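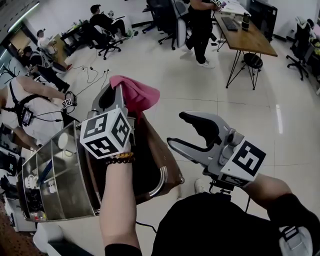 Start Hefte Beiträge Autoren Suche
Musikforschung / Live & Tour
Lesezeit: 4 Minuten

4.2 Die Zugabe als vertraglich geregelte Überraschung

Dass die Zugabe dem Publikum als spontaner Gunstbeweis erscheint, setzt voraus, dass es den Ablaufplan nicht liest. Wir haben ihn gelesen. Das Tourneearchiv der Agentur Siller enthält 896 handschriftliche oder getippte Setlisten, von denen 850 die Zugabe bereits vor Konzertbeginn ausweisen, meist unter einem sauber gezogenen Strich. Die Verteilung nach Spielzeiten gibt Abbildung 3 im Anhang wieder. Sie ist so gleichmäßig, dass wir sie zunächst für einen Rechenfehler hielten.

Besonders gründlich plante die Gruppe Ekström. Auf ihren Listen steht hinter dem letzten regulären Titel das Wort »ab«, darunter »warten« und darunter, doppelt unterstrichen, »überrascht sein«. Letzteres wurde offenbar geprobt. Ein Mitschnitt vom 18. März dokumentiert, wie der Sänger sich zweimal bitten lässt und dann eine Ballade ankündigt, die man »eigentlich gar nicht mehr spiele«. Auf den Listen derselben Tournee fehlt sie an keinem einzigen Abend.

Die Plattenfirma Pemeno behandelte das Phänomen nüchterner. In den Verträgen erscheint die Zugabe als »Nachleistung«, vergütet nach Minuten und gedeckelt. Für die Ästhetik des Augenblicks ist kein Paragraf vorgesehen, für die Überziehung der Hallenmiete dagegen ein recht ausführlicher. 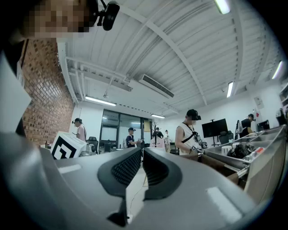
ABSCHNITT 4.3 | ABWEICHENDE FÄLLE

Lohnender sind die Abende, an denen der Plan versagte. In 13 Fällen wurde die vorgesehene Zugabe auf der Liste nachträglich gestrichen, meist ohne Begründung. Einmal findet sich der Vermerk »Saal schon leer«, in einer Handschrift, die wir niemandem aus der Gruppe zuordnen konnten.

Umgekehrt verhielt es sich beim Festival Hostusura im Februar. Der Applaus hielt dort etwa vier Minuten an, obwohl die Technik bereits abbaute. Gespielt wurde schließlich die Eröffnungsnummer noch einmal, weil für sie das Schlagzeug entbehrlich war – eine Lösung, die das Festivalheft des Folgejahres als »bewusste Kreisform« würdigte. Wir haben gegen diese Deutung nichts einzuwenden, finden im Material aber nur den Hinweis auf eine bereits verladene Basstrommel.

Ob das Publikum die Verabredung durchschaute, lässt sich aus Setlisten nicht ablesen. Die erhaltenen Leserbriefe beschäftigen sich überwiegend mit der Garderobengebühr.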